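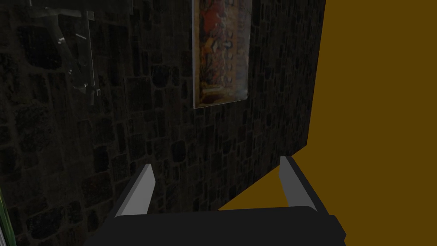 Progress report no. 3 - Prurkitz Reading Rooms, second half of grant year
To: Satish Prajapati, grants desk, Ambrosio Fund
From: Hae-won Cho
December 16, 2020

Satish - sorry this is going out at the end of the day. Numbers first, then the mess.

Where we are

166 active borrowers on the books-by-mail list as of last night. Grant target for the year was 150, so over. 43 of those are new since the June report. Most of the new ones came through the senior lunch deliveries, where we tucked a one-page flyer under the lid of the box. Cheapest thing we did all year and it beat the radio spot by a mile.

Large print still the big mover. Mysteries, westerns, anything with a dog on the cover. Audiobooks on CD slower than I told you in June they would be. A lot of the players people own are broken or the buttons are too small. I'd like to talk about moving part of the CD line to players. See budget below.

Mailing

Canvas mailers arrived in two batches, second batch late. The zippers on the first batch are bad. Pull tabs come off. Supplier (Fluvico) has agreed to replace those, we pay nothing but we do have to ship the old ones back, so there will be a freight charge you'll see under Other. Until the new ones come we are using padded envelopes and a return label. They look cheap and hold up fine.

Turnaround from request to mailbox is four working days, down from seven. That is all down to sorting the pick list by shelf the night before. Should have done it in year one. December is slower, the post office is what it is right now.

Lost books: 13. Two of them were "lost" under a bed and came back with a nice card. I have not been chasing the rest and don't plan to till spring.

Phone book club

Started in September as a trial. Three groups now, calling in on the same conference line on diffrent afternoons. 18 regulars across the three. Calls are supposed to run 45 minutes and never do. The Thursday group finished its second book and asked for a long one next, so we are doing a family saga in two parts over January and February.

What works: everyone gets the same edition, big page numbers, a half-sheet of questions in with the book. What doesn't: the line itself. People get dropped and can't get back in, the PIN is nine digits long and read out fast. I asked for a shorter PIN and the phone company said six is the minimum. We'll take six.

One group lost a member in November. They wanted to keep her on the roll call that week so we did. I don't know where that goes in a report but it goes somewhere.

The building

Main room still closed to the public. Curbside pickup Tuesday and Saturday, side door. We used the quiet weeks to do things that needed doing anyway:

- Weeded adult nonfiction, first time in years. Travel guides were the worst. Tax guides close second.
- Moved large print to the lower shelves by the door
- New bulbs in the stacks
- Fixed the ramp rail (not grant money, town paid)

The damp in the back storeroom is not fixed. Roofer came, patched the flashing, it rained, came in again a foot to the left. He's due back in January. Nothing of yours is stored in there. I moved the mailers and the CD stock upstairs in the fall and they are staying upstairs.

Catalog

The switch to Solara is done apart from local history. It took longer than planned as our old records had the author in the title field for anything added before the last system. Fixed by hand, mostly evenings. Borrowers don't see any of this except that their printed lists now have the series number on them, which they have been asking for since forever. Holds by phone are working. Holds online are on but barely used, which makes sense for this group.

Still broken: the overdue letter template prints everybody's name in lower case. Ticket is open.

Money

Spent to date is in the attached sheet. Short version - postage over, programs under, staffing on the line. Postage is over because there are more borrowers than we budgeted for. Programs is under because the author visit and the June picnic didn't happen and aren't going to.

Two requests, need a yes or no by the end of January if you can:

1. Move the unspent picnic and author money to postage. Covers us through the grant year with a little left.
2. Move half of the remaining CD line to simple players that we lend out with the discs. I have a quote. Can send it.

If only one is possible it's the first one.

Next six months

Get the replacement mailers into use. Fourth phone group if we find someone to lead it, I can't do another one myself. Survey in March, on paper, with a stamp on it - last year's had no stamp and we got back what you'd expect. Reopening the main room is not my call and I haven't put a date on it.

Local history records finished by May. I said that about November too so take it with some salt.

Also you asked whether we would take on the two routes north of the county road. Yes if postage is settled, no if it isn't. There is a waiting list up there already and I'd rather not call those people twice.

Will call you first week of January about the site visit. By phone is fine with us if it's fine with you.

H. Cho

Comments (3)

marjorie t.
My mother is in the Thursday group and talks about it all week. Please do keep it going. She says the PIN is too long!

R. Dunning
Is the side door pickup still on over the holidays? Sign says one thing and the phone message says another.

Hae-won Cho
Go by the sign. I'll fix the message tonight.

Related items
Progress report no. 2, June
Books by mail: how to sign up
Large print new arrivals, winter list
Phone book club - dates and call-in number
Curbside pickup hours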